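How to Remove Tea Stains from Cups and Mugs

Reading time: 3 minutes

In my family we drink black tea from morning until night, so I have a lot of experience with brown cups. The stain comes from the tannins in the tea. They stay on the wall of the cup, and when the water is hard they hold there much stronger. Normal dish soap takes away only a small part. The method I describe is slow but gentle, and it is good for most glazed cups.

What you need

Baking soda, white vinegar, a soft sponge, an old toothbrush, and a bowl big enough for 500 ml of warm water. Please do not use steel wool. It makes very fine scratches in the glaze, and in the scratches the next stain will sit even deeper.

Step 1. Rinse the cup with warm water and pour the water out. The wall must stay a little damp.

Step 2. Put one teaspoon of baking soda in the cup and add a few drops of water, until you have a thick paste. If it runs down to the bottom, it is too thin and you should add more soda.

Step 3. Spread the paste with the sponge on the inside wall, also close under the rim, where the stain is usually darkest. Leave it for 6 minutes.

Step 4. Rub in small circles. You do not need to press hard. For the corner between the wall and the bottom, take the toothbrush. Rinse and look at the cup near a window, not under the kitchen lamp.

With a white cup you see immediately where you must continue. Dark cups are more difficult, because the stain and the glaze have almost the same color. Go with a clean finger along the inside: where it feels a little rough, there is still tea.

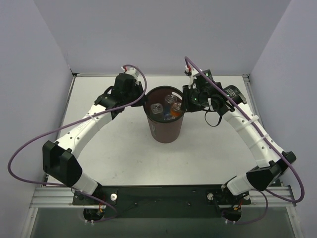 Page 14

Step 5. If some brown is left, mix one part vinegar with two parts warm water in the bowl and lay the cup in it for half an hour. Do this only after you have rinsed out all the soda. Together they make a lot of foam, but they weaken each other and the cup does not become cleaner. Never mix vinegar with any product that contains bleach.

Step 6. Wash with normal soap, rinse well and let the cup dry upside down on a towel.

Which cups need more care

Cups with a gold or silver line should not go in vinegar at all. The same is true for unglazed clay, which takes in the smell and gives it back to your tea for many days. For cups with a painted picture, try first on a small place at the bottom. My neighbor Melur Sopacua uses only salt and a slice of lemon for her old porcelain. It takes longer, and on light stains it works well, but keep it away from the gold too.

For a steel travel cup I use the soda paste and no toothbrush. Clean the lid separately and take out the rubber ring, if it can be removed.

How often

When I rinse my cup directly after drinking, I need the paste only once in a month. If the tea stays in the cup overnight, you can start again from Step 1 the next morning.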